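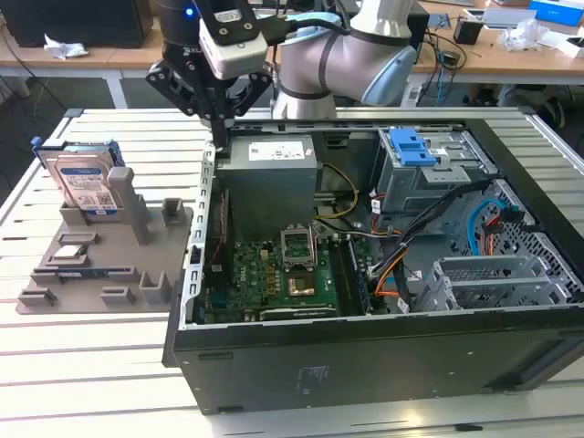 Sun 13 July

Desktop teardown, part 3

Side panel off, tower laid flat. The CPU is out of its socket and will stay out until the replacement comes from Prevport. I left one memory stick in its slot.

The power supply is next. Before unplugging anything I label both ends of each lead, a habit I picked up in June after losing an evening to a Vunix board with unmarked headers. The drive cage has a blue release handle, so the drives can wait.

Screws go in a tray in the order removed. Budget for the rebuild is 800, shipping included. I'll post the parts list once the CPU is here.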